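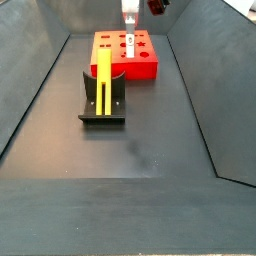 Why Won't the Star Go in the Round Hole?

Have you ever watched a toddler try to push a block through a hole that's the wrong shape? They push, they grunt, they bang it with a fist – and it still won't go! Shape sorters look like baby toys, but there's some wonderful math hiding inside them.

Every sorter works on one idea. A hole and its piece have the same outline, and the hole is made just a tiny bit bigger. That tiny bit extra is called clearance. With too little clearance the piece gets stuck, and with too much it rattles about and lots of wrong pieces slip through too. Toy makers test this again and again until it feels right in a small hand.
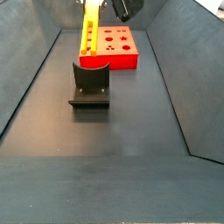 Some shapes are much fussier than others. A round peg is the easy one, and you can spin it any way you like and it still matches its hole (that's why babies usually get the circle first). Now look at the star on the red block, with its five points. A star piece only drops in when every point lines up with a point of the hole. Turn it a little and it's stuck. Keep turning and you'll find a match five times in one full spin! Math people call this rotational symmetry. An oval matches only twice in a full spin, so you have to be more careful with it.

Asuka Sekiguchi teaches the youngest class at Minami, and she has a game you can try at home. Close your eyes and pick up a piece. Feel all the way around the edge with one finger. Are there corners? Is it longer one way than the other? Now find its hole with your other hand, still no peeking. My best go was 7 pieces before I got one wrong, and I was thrilled.

You can make your own sorter, too. Get a shoebox with a lid, draw around 3 things from the kitchen drawer, and ask a grown-up to help cut out the holes. Cut just outside your pencil line – remember the clearance!

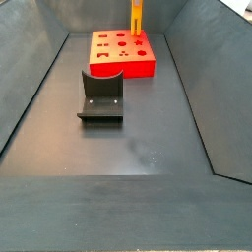
Can a small piece fall through a hole that doesn't match?

It can if the piece is small enough to fit inside the outline of the hole. A little cube will drop straight through a big circle, so good sorters have pieces and holes that are close to the same size.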